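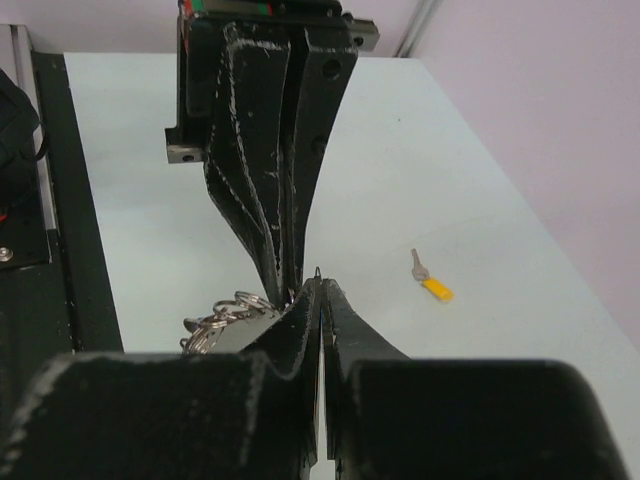
Sernutance: keys, rings and tags

Sernutance is a collection of short clips about the small metal things that live in pockets and kitchen drawers. Split rings, keys, key tags, and the fiddly business of getting one onto the other. If you have ever broken a fingernail on a split ring, you already know why we think this is a wonderful subject!

Version: 3
Last updated: 2026-07-18
Clips: 664
Typical clip length: around 30 seconds
Maintained by: the Sernutance group, Cultircombe

What's in it

Everything happens on a tabletop with ordinary household bits. The activities are:

ring_pick -- picking up a ring, or several linked rings, without dropping the rest
key_on -- getting a key onto a split ring
key_off -- getting it back off again (harder than it sounds, and our favorite)
tag_swap -- moving a tag from one key to another
sort_tray -- sorting loose keys and rings into a tray
untangle -- pulling apart a bundle of rings, cord or wire

Split rings are great material. They are springy, they're shiny, they hook onto each other the moment you look away, and the gap you need is hidden between two coils that look exactly the same from most angles. A key lying flat on a table is just as interesting. There is almost nothing to get hold of, and the easy part to grab is usually the tag.
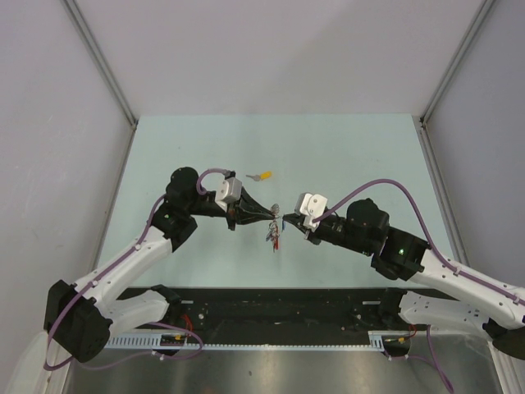 Key on its yellow tag, flat on the tabletop.

The objects

We bought most of the keys as mixed lots of uncut blanks and old padlock keys from Kakness, a hardware shop a short walk from us. None of them opens a door that anyone uses. The tags and rings came from a stationery order through Ahuja, plus whatever was rattling around at the bottom of our own drawers.

Rings vary in size and in stiffness. Please don't treat "split ring" as one object! A small stiff ring and a big soft one behave so differently that we gave them separate labels starting with version 2. Earlier labels are kept in the old_labels column for anybody who needs to match previous results.

Flat metal pieces (blanks, washers, small plates) are labeled "flat_piece" unless we could confirm at the table that the thing was a key. We'd love to replace this with something finer. Tags are labeled by color only. Anything written on a tag was left out of the labels.

How it is organized

Each activity has its own folder, and each clip has a text file with the same name. The text file holds one plain sentence saying what was attempted, followed by the object labels. Some examples:

"Put the key with the yellow tag on the large ring."
"Take one ring out of the linked rings and set it down."
"Separate the wires and lay them side by side."

The sentence describes the goal. Whether the goal was reached is in a separate column called outcome, with the values done, partly and dropped. We kept the dropped ones. A key skittering off across a table tells you a lot about keys.

Things to watch for

Shine. Overlapping rings catch the light, and it can be really difficult to say how many are in a cluster. The ring_count column is filled in by hand at the table before each clip. Trust it over anything you count from the picture.

Left and right. Directions in the sentences are given from the near side of the table. A handful of early untangle clips had this reversed, and those were corrected in version 3.

Scale. Nothing in the collection is bigger than a hand. If you need large key bunches, lanyards or padlocks, this isn't the right set yet.

Repeats. The same key can turn up in many clips. Use the suggested split in splits.txt, which holds 30 objects out completely -- a random split will put the same keys on both sides.

Good uses

People have told us they use Sernutance for small-part recognition, for following short instructions, and for studying how thin metal things are handled. One group used the tag_swap folder for nothing but color naming, which we enjoyed a lot. It isn't suited to anything involving real locks, and please don't try to work out key cuts from it. The blanks have none and the old padlock keys are long retired.

Coming next

We plan to add carabiners and bead chains in August, along with a second batch of key_off using the stiffest rings we can find. Requests are very welcome, especially odd ones. Send a short note with the object, the activity and why it annoys you in daily life.

Changes

3: left/right fix in untangle, outcome column added, new tag colors
2: ring stiffness labels, sort_tray folder
1: first release, ring_pick, key_on and key_off only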